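# La chambre du fond

Ma tante avait hérité de la pension Kaltemico comme d'autres héritent d'un rhume, un peu par négligence et sans savoir quand cela passerait. C'était une maison haute et étroite, sur le quai de Lernudport, avec 8 chambres, un escalier qui sentait la cire et une salle à manger où le soleil n'entrait que vers quatre heures, à la condition que la grue du port veuille bien s'écarter. J'y passais tous mes mois de mai, quand les pensionnaires étaient rares et qu'on pouvait choisir son lit. Je choisissais toujours la chambre du fond, celle qui donnait sur la cour et sur le figuier.

Cette année-là, j'étais venu avec une valise de livres et l'intention, que j'annonçais à qui voulait l'entendre, de traduire 300 pages avant l'été. Ma tante m'écoutait poliment en épluchant ses pommes de terre. Elle avait vu passer des gens qui arrêtaient de fumer, des gens qui apprenaient l'italien, un monsieur qui construisait une théorie des marées, et elle leur avait servi à tous la même soupe au fenouil, avec la même bienveillance un peu distraite.

Le troisième soir, en cherchant une couverture dans l'armoire, je trouvai un carnet. Il était couvert d'une toile grise, usée aux coins, et portait sur l'étiquette le mot Clerko, tracé d'une belle écriture penchée. Je crus d'abord à un nom de famille, puis à un nom de bateau. À l'intérieur, il n'y avait que des menus. Des potages, des daubes, des tartes aux prunes, et en face de chaque plat une petite remarque, du genre « trop salé, mais quelle compagnie » ou bien « le vin était meilleur que la conversation ». Je lus jusqu'à une heure avancée, assis au pied du lit, la couverture sur les épaules, et j'oubliai complètement ma traduction.

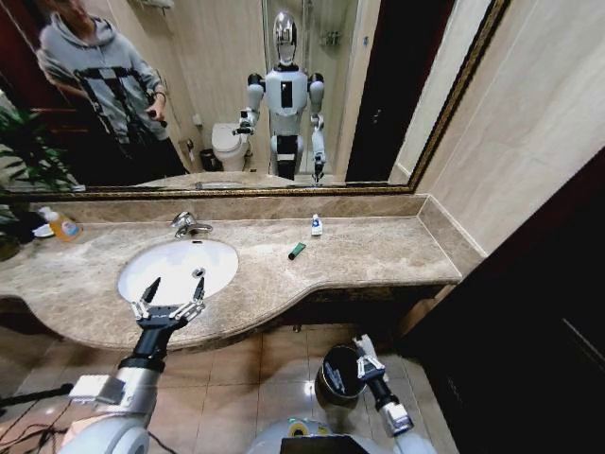 Au petit déjeuner, je posai le carnet à côté du beurrier. Ma tante s'essuya les mains, chaussa ses lunettes et rougit – je ne l'avais jamais vue rougir, et j'en fus si gêné que je me mis à beurrer une tartine qui l'était déjà.

– Clerko, dit-elle enfin, c'était un restaurant. Au bout de la jetée. On l'a démoli pour agrandir le quai.

Elle y avait dîné pendant tout un hiver, du temps où elle travaillait aux écritures de la maison Mthembu, qui importait du thé et des épices. Elle avait vingt-six ans. Un garçon des entrepôts l'attendait le soir sous l'horloge, et ils mangeaient toujours à la même table, près du poêle, en se promettant de goûter à toute la carte. C'était lui qui tenait la plume, elle dictait. Au printemps, il avait pris la mer pour une saison, et la saison s'était allongée, comme font les saisons quand on a trouvé une bonne place ailleurs. Il avait écrit, elle avait répondu, et puis l'un des deux avait eu une lettre de retard. Elle ne savait plus lequel.

– Et la carte, demandai-je, vous l'aviez finie ?

Elle tourna les pages sans se presser, en souriant à certaines lignes que j'avais lues sans les comprendre. Il manquait un plat, le dernier, des calamars farcis au riz et au citron, que le patron ne faisait que sur commande et qu'ils remettaient toujours à la semaine suivante.

Je descendis au marché aux poissons avant midi. Je n'avais jamais farci quoi que ce soit de ma vie, et la marchande, à qui j'eus le tort de l'avouer, m'en expliqua si longuement la manière que la file s'impatienta derrière moi. J'en rapportai 700 grammes, avec deux citrons et un bouquet de persil offert par pitié. Nous y passâmes l'après-midi, ma tante et moi, à coudre ces petites poches glissantes avec du fil de cuisine, en nous disputant sur le riz – elle le voulait presque cru, moi pas.

Le soleil entra dans la salle à manger à quatre heures passées. Nous dînâmes beaucoup plus tard, à la nuit, la fenêtre ouverte sur le bruit des haubans. C'était un peu ferme, il faut bien le dire, et le citron dominait. Elle mangea tout, sauça son assiette, puis alla chercher le carnet et un crayon, et me les tendit par-dessus la table.

– Écris, dit-elle. Moi, je dicte.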